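The Lodger at Grornholm

The Lodger at Grornholm is a drama film written and directed by Wen-hsiung Chu, with Dilwyn Harries in the part of the lodger. It runs for two hours and contains, by general agreement, one joke. It was shot on a small island over a single wet spring and is best known for its long central section, in which two people wait for a ferry.
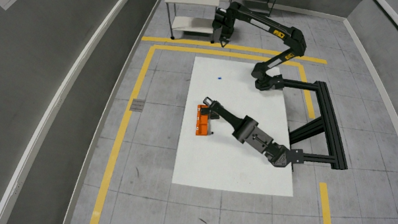
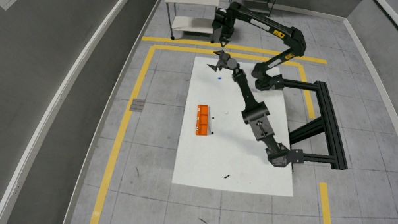
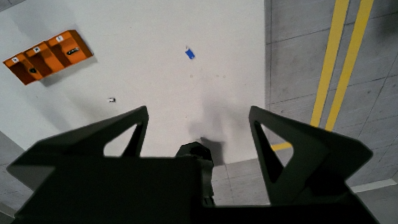
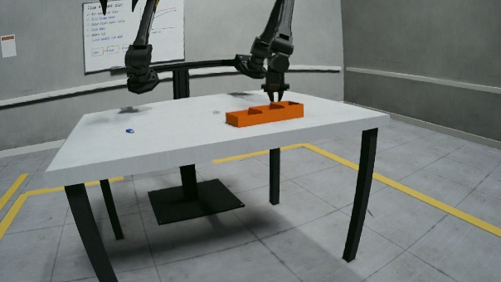
Plot

Goh, a retired piano tuner, arrives on the island of Grornholm to rent a room for a fortnight. His landlady, known only as Mrs Foveck, has let the room already, to a man who has not turned up. She gives Goh the key on the understanding that he will leave at once if the other man appears. Goh agrees, unpacks one shoe, and leaves the other in the suitcase in case he has to go quickly.

The first hour follows his attempts to be useful. He tunes the chapel piano, which no one plays, and then the hotel piano, which someone unfortunately does. He begins to receive the absent lodger's post. At first he stacks it on the windowsill. By the second week he is answering it.

In the central section, Goh and Mrs Foveck walk down to the jetty to meet the ferry that may be bringing the real lodger. The ferry is late. They talk about her late husband, the price of coal and whether seals can recognise one another. The boat finally comes in and a man gets off. He is there to read the meter.

The remainder of the film is usually described as the part where something happens, although viewers differ as to what. A letter arrives addressed to Goh under his own name. He reads it twice, puts it with the others, and takes the second shoe out of the suitcase. The last scene shows the landlady turning down the bed in a different room.

Cast

Dilwyn Harries plays Goh. The remaining parts were taken by members of an amateur dramatic society on the mainland, most of whom had been told it was a comedy. The meter reader was played by a man who read meters, and his is the performance most often singled out.

Production

Chu wrote the first version as a radio play, in which form it was turned down for having too many silences. He then added more of them and called it a film. The script that went into production is 31 pages long, nine of them covering the jetty.

Filming began in March and was meant to take 20 days. It took considerably longer, chiefly owing to the ferry, which the production had counted on being late and which for most of the first week ran exactly to time. The crew was twice caught with the camera still in its case. The arrival seen in the finished film was got on the final morning, and the expression of relief on Harries's face is thought to be his own.

The interiors were shot in a former customs house with a ceiling so low that Harries, a tall man, plays several scenes with his head on one side. Critics have written at some length about what the tilt of the head tells us about exile. Harries has said that it tells us about the ceiling.

Music

There is no score as such. What music there is comes from the two pianos, both recorded on location before and after tuning. The difference is slight. A short piece heard under the end titles, Drorkitz, is named after the dog that can be heard barking through the second half of it. A cleaner take existed, but Chu preferred the one with the dog, and a soundtrack release was planned and then quietly dropped when it was found to come to a little under four minutes.

Release

The film was first shown at a small festival on the mainland, in a programme of works about the sea, which it hardly shows. A power cut halted the screening during the jetty scene and it was up to ten minutes before anyone in the audience went to find a member of staff. Chu regarded this as the best notice the film ever received.

Its run in cinemas sold 3106 tickets, a figure the director has been known to quote unprompted and with some pride. A restored version followed in November 2025, with new subtitles that corrected a long-standing error whereby Mrs Foveck appeared to say that her husband had been a herring.

Reception

Early reviews were divided between those who found the film slow and those who found it slow and liked it. Harries was widely praised, particularly for the scene in which he answers the first letter, a single take in which he licks the envelope, thinks better of it and then has nothing to do with his tongue. Several writers complained that the absent lodger's identity is never settled. Others held that it is settled in the opening shot, and have been asked to explain this, and have done so differently each time.

Opinion warmed over the years, as it tends to once people are no longer obliged to sit through the thing in order to have one. The jetty section is now often taught on its own, which saves an hour and spoils very little.

Differences between versions

Two cuts are in circulation. The longer one restores a scene in which Goh buys a hat. The hat is not worn in any later scene, and its removal from the shorter cut left behind one line of dialogue ("It suits you, I suppose") that Mrs Foveck now delivers to a man holding a bucket. Admirers of the film generally prefer this.

See also

Films set on islands
Films about lodgers
Ferries in fiction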